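Two-arm folding rig: legs won't stay lined up on the second fold
Home > Workshop builds > Arms and grippers

Posted by Līga Sakalauskas

I'm building a two-arm folder on a wooden table at the shared workshop in Broltham. Both arms are white with black grippers, run from one laptop, and there is a small camera at each wrist as well as the one overhead. T-shirts were fine after a fortnight. Jeans are not. I hold the waistband end with the left gripper and the hem of the lower leg with the right, then try to bring the bottom leg up level with the top one. The hem drags behind and I end up with a gap between the legs.
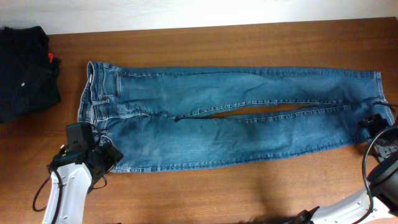

Broltham, 14 Jul 2025

I have logged 218 tries and 40 of them came out square enough to fold again. Slowing the arms down made little difference. Is this a grip problem or a path problem?

The other thing is the wrist view. Once the cloth bunches up close to the camera I can't find an edge in it, and neither can my code.

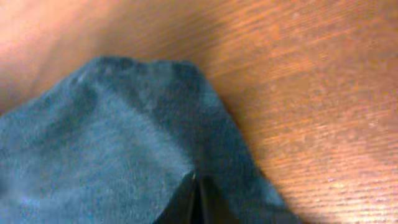
Wrist camera view, blue cloth bunched on the table.

Any ideas welcome. I'd like to keep the grippers I have.

3 replies

Shih-chieh Chang
Path, I think. If both grippers start together, the hem end has further to go and the denim twists. Lift the hem clear of the table first, pull until there is a bit of tension, then move across. I use around 16 mm of lift for denim. Less than that and the seam catches on the wood.

For the wrist view, don't look for edges once you are that close. Pick the grasp point from the overhead camera, go there, and only use the wrist camera to check there is cloth between the jaws. Lock the exposure too — glare off a shiny table top will upset any threshold you set.

Conceição Aguiar
just iron them first

Trudy Nepia
Agree with Shih-chieh on the lift. Check your jaw pads as well. Mine were printed smooth and the hem crept out a little on every pull, so I glued on 2 strips of bicycle inner tube and re-zeroed the closing position afterwards. Also make sure your cable loops have slack at full reach. I had one tugging the wrist round and blamed the software until November.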